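Blue Party Cups from Lecomte: Review

Posted August 22, 2019

I bought these for a family cookout in February (we live where that is possible) and have gone through most of them since, so I can say more about them than I could have after one afternoon. They are the blue plastic cups with a white inside, sold under the Lecomte name. I got mine at the Nellulham store out on the highway. The Farnville location carries them too, but only in red the last time I looked.

The store sells them in small sleeves and also by the case of 1,000, which is meant for schools and snack bars. I bought sleeves. If you have a church hall or a ball field to supply, the case is cheaper per cup, but you need a closet for it.

Color and finish

The blue is a strong royal blue and it is the same from cup to cup, even between sleeves bought months apart. I had some left from February and put them next to new ones and could not tell which was which. The inside is plain white, which I prefer to a colored inside. You can see how much is left in the cup and whether something has fallen into it. Iced tea looks like iced tea.

There is no logo on the side. Some people will want one. I write names on mine with a permanent marker, and the marker takes well if you let it sit a minute before handling the cup. Black ink is hard to read on the blue from across a yard. A silver paint pen does better.

Shape and grip

The sides are faceted, so there are flat panels running up and down the cup instead of a smooth round wall. I did not expect to care about this, but it does help when your hand is wet or greasy from the food. A smooth cup full of ice gets slippery by the second refill. These stay put.

The rim is rolled and comfortable to drink from. I have run into cups with a rough spot along the rim where the plastic was trimmed badly and I have not found one in these yet. The rim also gives you something to pull on when two are stuck together. 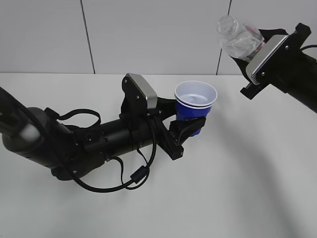
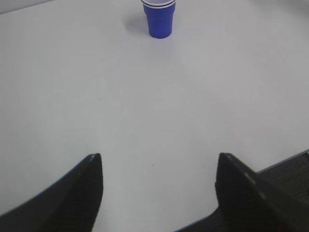
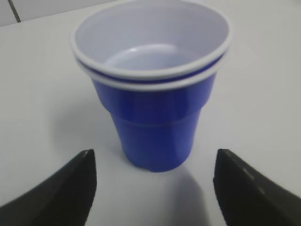
Two cups, one nested in the other.

Stacking

The cups nest well enough that a tall stack takes up very little room in a cabinet. The white rims stay separated by a narrow band of blue, and that band is where you get your fingertips in. With the Ustisitz cups I used before, the rims sat almost on top of each other and I was always handing people two cups by accident, or squeezing the stack until one cracked.

They can still stick. It happens mostly with the ones at the bottom of a tall stack that has been pressed down in a box. A quarter turn loosens them. If you are setting up a drinks table ahead of time, break the sleeve into short stacks of 5 and nobody will have to wrestle with them in the buffet line.

For anything heavy, like a slush or a drink with a lot of ice, I double them up. Two together feel close to a hard tumbler and do not flex when you pick them up near the top. You use twice as many that way, so I do it for the little kids and for people walking around, and let everyone at a table have a single.

Stability

A single empty cup will blow over outdoors in a light breeze, the same as any cup of this type. Put an inch of liquid in it and it stands fine on a flat table. The base is narrower than the mouth, so it is less steady on grass or on a cooler lid. I set out a tray for the lawn chairs.

Washing and reuse

The package says single use. I have washed them by hand in warm soapy water and used them again without trouble. I tried the top rack of the dishwasher twice. The first time they came out fine. The second time a couple had gone slightly oval at the mouth and would no longer nest with the others, so I went back to the sink. Let them dry upside down before you stack them or they will hold water between the walls and smell stale the next time you open the cabinet.

Fruit punch left overnight leaves a faint pink tint on the white. Coffee does the same. I would not put hot coffee in these anyway, as the wall gets soft.

I also keep a few for jobs that have nothing to do with parties. They are good for starting tomato seeds (poke a hole in the base first), for mixing small amounts of paint, and for holding screws when I have something apart on the bench.

What I would change

The sleeve is thin plastic film that tears all the way down as soon as you open it, and after that there is no way to close it. A twist tie or a stickier flap would fix this. I keep the opened ones in a bread bag.

I would also like measuring lines on the inside. Some other brands have them and they are useful for mixing up powdered drinks or fertilizer.

Price and where to get them

They cost a little more than the Ustisitz cups and a little less than the name brand at the grocery store. At Nellulham they go on sale before the summer holidays, and the blue sells out ahead of the other colors. I have bought them again and plan to keep doing so.

Rating: 4 stars. One off for the sleeve.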